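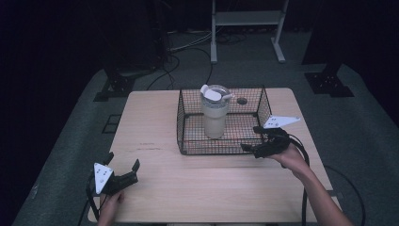 Our project asked how many demonstrations a small two-armed robot needs before it can carry out a simple table task without help. We collected the demonstrations by hand, with a pair of hand-held grippers, and compared them with demonstrations made by remote control. The main task was unloading a basket. The person giving the demonstration steadies the basket with the right gripper, takes out whatever is inside with the left, and sets it down on the table. We used a black wire mesh basket with an open top and a tall tumbler with a flip-up lid, and both grippers carry a white triangular plate with black dots so that their position can be tracked. The grippers are wired, so a cable runs from each one.

The work was done by Trinidad Leiva and Caradog Gwilliam in the second half of the course. Trinidad wrote the recording software, which we call Noleo, and Caradog did the training runs. Both of us gave demonstrations.

Method

We planned 100 demonstrations with the hand-held grippers and 20 by remote control. The remote set is smaller because each attempt took much longer and we only had the robot in the mornings. In the remote setup the operator sits behind the robot and moves two small copies of its arms.

Each demonstration started with both grippers open and off the basket. The basket was moved and turned a little between attempts. We did not use tape marks for it, as an early test showed that the trained robot simply went to the marked spot and closed its gripper there, even when the basket was somewhere else.

A demonstration was kept if the tumbler ended upright on the table, the basket had not tipped, and the tracking had no gaps longer than half a second. Of the 100 hand-held demonstrations, 86 were kept. All 20 remote ones passed.

Problems during recording

Most of the rejected hand-held demonstrations failed on tracking. When the wrist turns too far, the dotted plate faces away from the tracking cameras and the position is lost. Caradog had this more often than Trinidad because he tends to reach over the basket instead of coming in from the side. After we agreed on a side approach it happened less.

The cables were a second problem. On two attempts a loop caught the corner of the basket and dragged it. We then started each attempt by laying the slack toward the person.

The mesh was harder than we expected. A gripper jaw can hook into the wire, and a person feels this right away and backs off. The recording only has positions and video, with no force, so the robot cannot learn what made the person back off. In the remote set the operator could not feel it either, and those demonstrations are slower near the wall of the basket.

Results

We trained one model on each set and one on both together, and ran each of them 20 times on the robot. The hand-held model finished the task more often than the remote model, but it was rougher. It pulled at the basket with the right arm and sometimes lifted the tumbler before the basket was held. The remote model was careful and often stopped partway, with the left gripper open next to the tumbler. The combined model was the best of the three, mainly because it stopped less.

The comparison is not fully fair, as the sets differ in size. We meant to repeat it with 20 hand-held demonstrations picked at random, but the robot's left wrist motor failed in April and the new part came after our lab time was over.

What we would change

We would record force at the fingertips, even a rough value. We would also have a third person give demonstrations, as two people is too few to say much about style. The plates should be mounted at a steeper angle so they can be seen with the wrist turned. Noleo should show a warning during the attempt when tracking is lost. At the moment it only reports this afterward, and we repeated a lot of work for that reason.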